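The Plate

The contract said 3,000 good takes by the end of January. I had 2,836 when I came in, and the board by the door at Delleck still showed yesterday's number.

I strapped on the head camera and picked up the grippers. They get heavy after lunch. The job that week was the plate: reach, close on the rim, slide it toward the flowers, let go. Then put it back and do it again, a little to one side.

Starkari sent notes on every batch. The last one had thrown out 31 takes for hesitation. I read that twice. I had hesitated, I remembered it. I'd been thinking about my mother's kitchen in Flurside, and how she moved dishes without looking at them.

So I tried it her way. I talked to her in my head about the rent and the bus, and let my hands go.

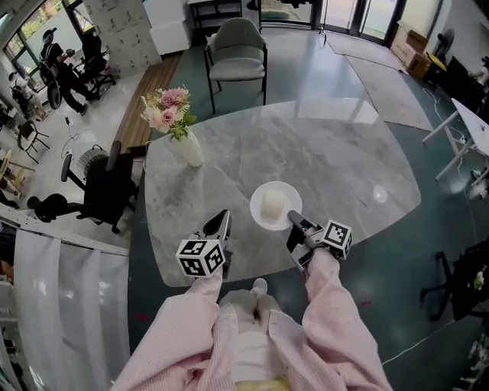

The marble table, right gripper coming up on the plate.

The next note came two days later. No rejections. Someone had added a line at the bottom: "Very natural motion. Please continue in this style."

I called her that night and asked how she was. She said she was doing the dishes. I asked her to leave the phone on the counter, and I listened until the water stopped.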